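Search this site Search Go

Tape Your Table! A Sorting Trick for the Big Kitchen Clear-Out

I have tried a lot of ways to go through kitchen cupboards and this is my favorite by a mile. All you need is a table, some paper to cover it and a roll of blue painter's tape. Mark the table off into sections, give each one a job (keep, give away, mend, ask Mom) and start unloading. It's so much easier to make up your mind when every bowl has a spot to land in!

Pull the tape straight off the roll in one long piece, hold both ends and lower it. Then rub along it with your thumb, edges included. 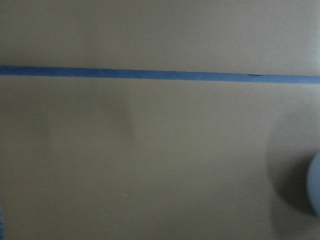
One long strip, with a tiny nick toward the right.

Don't fuss over getting the lines level. Mine wander all over the place and the bowls don't mind. I do make the sections bigger than I think I'll need, because serving dishes eat up space like you wouldn't believe.

My neighbor Paloma Alcantara did her whole pantry this way in December, over 100 pieces, and she still had tape left on the roll. She works one shelf at a time and clears the table before opening the next cupboard. I'm too impatient for that, but her pantry does look wonderful.
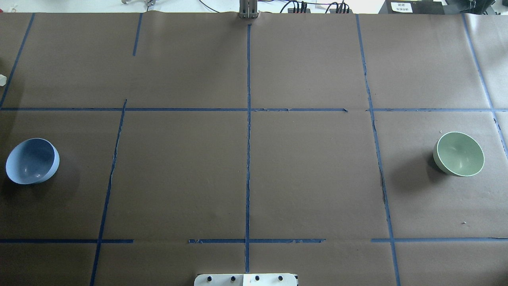

Blue bowl on the left, green bowl on the right, brown paper underneath.

Brown kraft paper is great for this. You can write straight on it with a marker, and a long roll covers a big table fast. Tape can tear the paper when you peel it, so if you want to use the sheet again, pull slowly and keep the tape low.

We use cookies to remember your settings. OK

Contact | © Calloway Kitchen Notes | Back to top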